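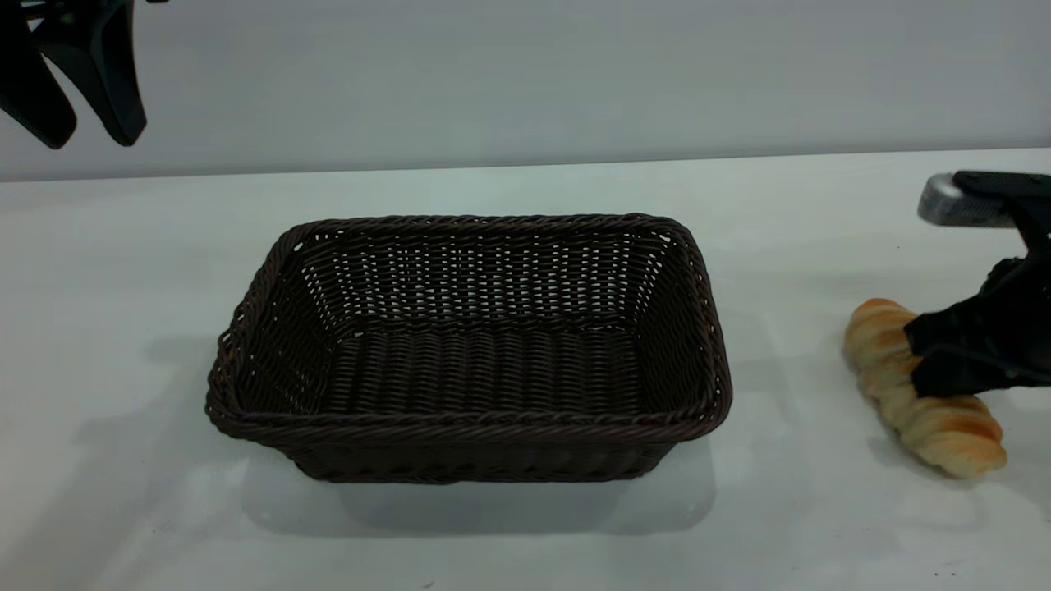
Sorcha Mowat wrote in after last month's page to ask why her arm lets go of a roll perfectly well over a bare table and then won't let go of it over a basket. Hers had carried one across the kitchen at Nirngate, stopped above the rim and held on, and she ended up feeding it crumbs of advice from the doorway until somebody pulled the plug. The roll fell on the floor. The dog was pleased.

It's the commonest grumble in the postbag, so this month is bread, baskets and what to do when it all seizes up.

When it won't let go

Don't pull. I know. The roll is right there, your tea is going cold and the thing has gone as still as a heron. But a gripper that has stopped with its fingers shut may only be waiting, and the moment it gets whatever it was waiting for, it will carry on with your hand in the way. Press the stop button first. Then use the release in the order your booklet gives, and only then reach in.

Ours at the Remberg bakery kitchen stuck at 6 in the morning, with the first trays out. Ross Tennant pressed stop, opened the fingers by the book and had the roll out in one piece. I had been in favour of a wooden spoon.

Cutting the power at the wall is for real trouble. Some arms hold their position when the current goes and some sag like a drunk on a gatepost, and you want to know which sort you've got before you stand underneath it. Look it up on a quiet afternoon.

Why the basket upsets it

Most of the time the arm has lost track of where the rim is. Woven baskets are the worst for this. The edges are lumpy, the sides lean outwards, and light comes through the gaps and muddles the camera. If yours hesitates over the basket and nowhere else, try these:

Put a plain cloth in the bottom. A flat pale one, ironed if you can bear it.

Move the lamp. A hard shadow beside a dark basket can pass for more basket.

Mark the basket's place with a bit of tape and put it back there every time. Ours had crept 35 millimetres along the bench over a week of wiping down, and we blamed the software for all of it.

Try a shallower basket. Dull, but it works.

Squashed rolls

A twisted roll is a pig to pick up. It has ridges where you'd like a flat side, the crust is harder than the crumb, and a grip that suits a bread bun will leave two neat dents in a twist. Turn the grip down a notch at a time and try it on yesterday's bread. Go too low and the roll slips out halfway over, usually above something you have just mopped.

Let the bread cool fully too. Warm crumb gives way, the fingers close further than they were told to, and some machines take that for an empty hand and stop with a fault. Elspeth Gourlay swears this is behind half the stoppages at Sutherland. She may only be saying so to keep people off the hot rolls.

If you run two arms

Stop both. The one doing nothing is the one that gets you, generally on the back of the head while you're bent over sorting out its friend. Check that your stop button does the pair of them. On our old bench it did one, a thing we learned on a Saturday with a full shop.

Tie back hair, take off the lanyard, roll up loose sleeves.

Crumbs

Seeds and flakes get into the finger joints and the grip starts to stick half open. A dry pastry brush after each batch sees to most of it. Never blow them out with an air line, as they only go further in. Wipe the fingers with whatever food-safe cleaner your booklet allows, and let them dry before you start again.

Write down every stoppage, with the time and what was in the basket. Ours is a school jotter on a string, and it's how we found out that the faults came on bright mornings. We bought a blind.

Next month: descaling, and a letter from Angus Aitken about a kettle.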